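Court observers wanted, no wig required
Briltley Open Courts Project
Posted December 9, 2022

We are looking for people to sit in the public seats at Grurnbridge Magistrates' Court, watch what goes on and write it down. The public seats are usually empty, apart from someone's aunt and a radiator.

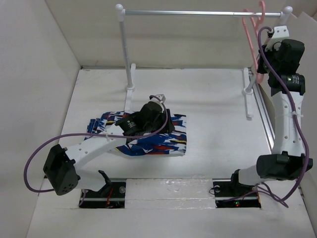
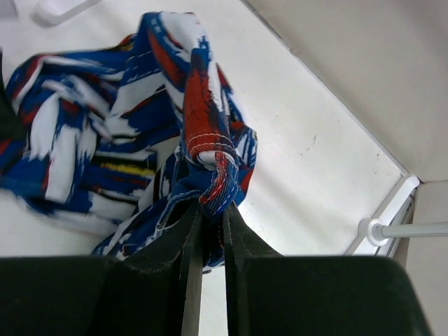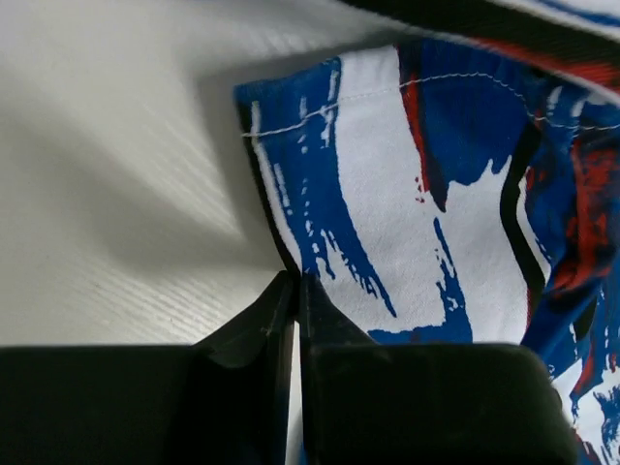
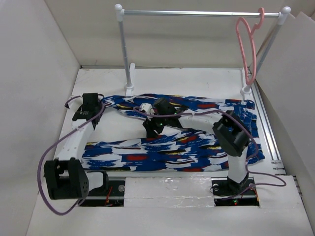
You don't need a law degree. We have had law graduates and they were fine once they stopped whispering the answers. What we want is someone who can stay awake through a morning of adjournments and fill in a two-page form in handwriting that another adult can read.

The form asks when each hearing started, whether the defendant had a lawyer, whether an interpreter was needed and turned up, and what reason the bench gave for bail or remand. Our observers filled in 3,846 of these last year. In 2,732 no reason was given that the observer could hear, which may say something about justice and certainly says something about the microphones.

You would give us two mornings a month until October. Training takes one evening at our office on Gudlow Street, where you will learn what you may and may not write about a case, and how to get past the security desk with a flask.

We pay bus and train fares and £6 towards lunch. The court café closed in the spring, so bring a sandwich and spend the money on something nicer on the way home.

You must be over 18 and not have a case of your own going through Grurnbridge. Serving magistrates can't apply, though one tried. If you use a wheelchair, tell us first: Court 2 has a lift and Court 1 has a sign about a lift.

To apply, send us a few lines on why you'd like to do it. CVs go unread. Write to Court Observers, Briltley Open Courts Project, Antwi House, Gudlow Street, Briltley, or hand it in at the door. The bell doesn't work, so knock.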